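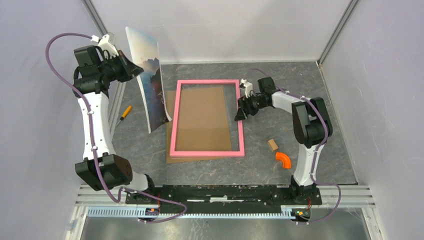
How Does a TV Show Get Canceled (or Saved)?

Posted 2021-05-04

Have you ever waited and waited for a new season of your favorite show, and then a grown-up told you there wasn't going to be one? It happened to me when I was seven. I loved a cartoon called Puvlow, about a family of moles who ran a train station, and one day it just stopped. The last episode ended with the train stuck in a tunnel! I was so mad I wrote a letter to the channel in purple marker.

I write about television for my job now, so I finally know what probably happened to my moles. Let me tell you how it works.

First, somebody has to order the show

A TV channel or a streaming service doesn't usually make every show itself. Lots of the time, a company called a studio makes the show, and the channel pays for it. When the channel says "yes please, make us some episodes," that's called an order. It's a bit like ordering a pizza, except the pizza takes a year to cook and costs millions of dollars.

Before the big order, there's often a test episode. The test episode is called a pilot (no airplanes, sorry). The people at the channel watch the pilot and decide if they want more. Plenty of pilots never get shown to anybody outside the building. I've seen a couple of them, and one had a talking refrigerator in it that I still think about.

If the channel likes the pilot, it might order a short season, maybe seven episodes, to see how things go. If people watch, it can ask for more. When a channel asks for the rest of the episodes in a season, TV people call that "the back half" or "a full season order." You'll see those words a lot in the news if you read the kind of news I read.

Who's watching?

So how does a channel know if people are watching? They can't see you through the screen. What they do is ask some families to let a company keep track of what's on their TV. Those families are called a sample. If the families are picked carefully, so there are big families and small ones, city families and farm families, then you can make a pretty good guess about everybody else.

You can try this at school. Let's say your school has 170 kids and you want to know how many like Bristatlow, the show with the singing lighthouse. You could ask all 170 kids, but recess would be over before you finished. So you put everybody's name in a bucket, pull out 17 names, and ask only those kids. If 6 of them like the show, that's 6 out of 17. There are ten times as many kids in the whole school, so your guess would be that 60 kids like Bristatlow.

Would it be exactly 60? Probably not! It might be 52 or 71. But it's a lot better than no guess at all. And you'd have to be fair about the names. If you only asked your friends from the Bristatlow fan club, you'd get a very silly answer.

The numbers that come out of all this asking are called ratings. Streaming services have it easier, because your show comes through the internet and their computers can tell when somebody presses play. They can even tell when somebody stops halfway through, so if you got bored in the middle of episode two and went outside, they might know about it.

Okay, but why cancel a show that people like?

This was the part I got wrong in my purple letter. I thought if I liked a show, and my cousin liked it, and the kid next door liked it, then that was enough. But shows cost money, and the channel has to get the money back somehow.

Some channels get it from commercials. The companies that make cereal and sneakers pay to have their commercials on, and they pay more if lots of people are watching. Other services get money from the monthly bill your family pays. They want shows that make people sign up and stay.

So picture two shows. The first is called Jumeck and it's about space pirates. It has giant spaceships and costumes and explosions, and it costs a whole heap of money. The second is called Munshi and it's about two sisters who run a sandwich shop. It needs one kitchen set, a few actors, and a lot of bread. If the same number of people watch both shows, which one do you think the channel will keep?

Probably the sandwich one! A show with a small audience can last for years if it doesn't cost much to make. A show with a pretty big audience can still get canceled if every episode costs more than it brings in. I don't love this rule, but that's how the math goes.

Sometimes the ratings are fine and a show ends anyway. The actors might want to do something else, or the kid actors grow up and start looking silly in their school uniforms, or the writers have told the whole story and want to give it a proper ending. When a show ends on purpose, the very last episode is called the series finale. A season finale is only the last one for that season. Mixing those two up has caused a lot of crying at my house.

What's a winter break for?

You might notice that some shows stop for a while in November or so and come back after the new year. Don't panic, this doesn't mean your show is canceled. It takes longer to make an episode than to watch one, so the people making the show need time to catch up. TV people call the last one before the break the fall finale, and it usually ends with something exciting so you'll remember to come back. Somebody hanging off a cliff, that sort of thing. (Yes, that's why we call it a cliffhanger.)

Can fans save a show?

Sometimes, yes! Fans have written letters, signed petitions, and mailed in all kinds of odd stuff to get a channel's attention. Let's pretend the fans of Jumeck sent in 3,512 postcards with pirate flags on them. The channel would definitely notice, and so would the poor mail carrier. The channel might change its mind, or a different channel might say "we'll take it," and the show moves to a new home.

Most of the time it doesn't work, though. What helps more is watching a new show early and telling your friends about it, while the people in charge are still making up their minds.

I did get an answer to my letter, by the way. It was a nice note with a sticker of the littlest mole on it, and I stuck it to my lunchbox. As far as I know, the train is still in the tunnel.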